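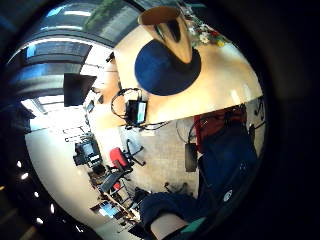

Setareh Sadeghi asks whether anyone has gotten a policy trained on handheld gripper demos to beat one trained on teleop data, using the same number of episodes.

My task is standing a cone-shaped object on a flat disc. I recorded 200 demos with the handheld gripper and fisheye camera, and have 20 teleop runs from March to compare. Training loss looks fine on both. The handheld policy reaches the disc but lets go too high. Is this a data problem or a latency problem?

Posted April 2020 in Grovcombe Help, Robot Learning

2 answers

segers_lab
Check latency first. With a handheld tool the image and the gripper width are logged almost together. On the arm you have camera delay plus the time the arm takes to move. We measured ours by filming a clock on a monitor, then shifted the actions to match. Releasing early or high was our main symptom too, and most of it went away.

Also, 200 against 20 isn't the same number of episodes. Train on 20 handheld demos and report that next to the teleop result, then show the full set separately. Run both policies from the same start positions. We mark ours with tape.

If it still releases high after the shift, plot gripper width against height for the demos. Ours had 1443 episodes before filtering and we dropped 425 where tracking jumped. The height error in those was nearly as large as the object.

Nonby
what lens are you using? I had something like this and recalibrating fixed it. could also be the Brondeck driver, older versions drop frames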